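Storing and Re-tightening Socket-Head Fasteners

Socket-head bolts loosen under vibration and wear at the hex if the key is undersized. Check them every 300 hours of use, or each January on tools that see little work. Brush dust out of the socket first. Seat the key to full depth before applying load. A key that rocks in the socket is worn; grind back the end 2 mm or replace it.

For small bolts, use the short arm of the key in the socket for final tightening and the long arm for running in. Thread locker goes on the male thread only, one drop for sizes up to M8. Wipe off oil beforehand or it will not cure.

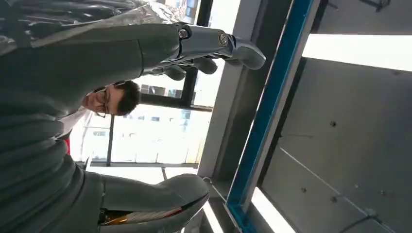 Silver metal bolts at the joints, one with a hexagonal socket.

Cover idle equipment with a plastic sheet, open at the bottom so moisture can escape. A sealed cover traps condensation and rusts plain steel hardware within a season. Keep spare bolts in lidded jars, sorted by diameter, then length. Diane Bouchard adds a strip of rust-inhibitor paper to each jar and changes it when the color fades.

Rounded-out sockets: tap in the next larger Torx bit, turn slowly, discard the bolt.

Brincombe Workshop Notes | Contact: Nathalie Arsenault | Copyright Brincombe | Back to top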